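# A bin, a brush and a good deal of patience

Nyokabi Mwakalinga had the kettle on before I had my coat off, and she talked all the way through making the tea, which suited me very well. She has been sorting other people's belongings for a living since she left the housing office at Morkside, first out of her own spare room and now from two rooms over the old Pergate bakery. People come to her when they are moving, or when a parent has died, or when the cupboard under the stairs has finally won.

"They expect me to arrive with labels and a stern face," she said. "I arrive with biscuits. You can't ask somebody to look through a lifetime of odd cups on an empty stomach, can you?"

I had come to ask about the small things, the bits that belong to no particular room and end up in a drawer or a carrier bag or on the bottom stair. She calls them the wanderers. Last winter she and her business partner, Pieter Kramer, cleared a tall, narrow house on Grerberg Lane, and Pieter (who used to do stocktaking and has never quite shaken it off) wrote everything down in an exercise book. It came to 3,802 items, and 577 of those were wanderers.

"I teased him dreadfully about that book," Nyokabi said, "and then of course I was the one who kept asking to borrow it. I wanted to know how many hairbrushes. There's always a hairbrush! In the bathroom, in the car, down the side of the settee. I never met a family yet that could tell me where theirs lived."

## Why a bin, and why metal

Most people in her line of work are fond of baskets, and she was too, for years. They look lovely on a shelf. They also catch on jumpers and swallow hair grips. She changed over after Mrs Theodorakopoulos, a client who had run a café kitchen, gave her a big grey metal bin and told her to stop being sentimental.

"She was right, bless her. I wipe it round with a cloth and off we go again. It's scratched and I don't mind a bit. Things show up against the grey, too, particularly anything bright, and when you've been sorting since nine in the morning you're grateful for that."

The divider was Pieter's doing. He is a quiet man and had been mending a lamp at the other end of the room, but he put down his screwdriver for this part.

"We didn't want anything fixed," he said. "Every house is different. Some days you need half and half, and some days you want nearly all the room at the front, so the panel is held with spring clamps, one at each side. You squeeze, you shift it along, you let go. I've tried bolts and I've tried tape – the clamps are kinder to my thumbs."

The front part is for things still waiting on a decision, and the narrow part behind is for things that have had one. Nyokabi likes to begin with the back quite bare. She finds people are less frightened when there is somewhere clear to put the first thing.
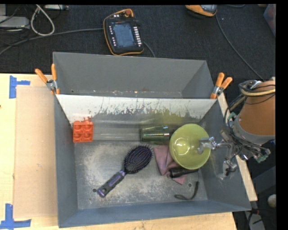

## Starting with the easy ones

I asked what she would say to someone with a bin's worth of wanderers and a free afternoon. She thought about it for a good while and topped up both our cups.

"Start with the cup or the bowl," she said. "They've got a kitchen to go to, so there's no argument. Then the brush, and you'll want to pull the hair out of it before you decide anything, because a clean brush is a different creature altogether. Leave the funny moulded bits till last. Somebody in the family will walk past and say, oh, I've been looking for that."

She allows three goes at any one object. If it is still in the front after the third, it goes home with its owner in a paper bag, and they can ring her about it in December. Hardly anyone rings.

Pieter had gone back to his lamp by then. Nyokabi was telling me about a lady with over 170 egg cups, all of them loved and all of them kept, and she had got as far as the second shelf when the doorbell went.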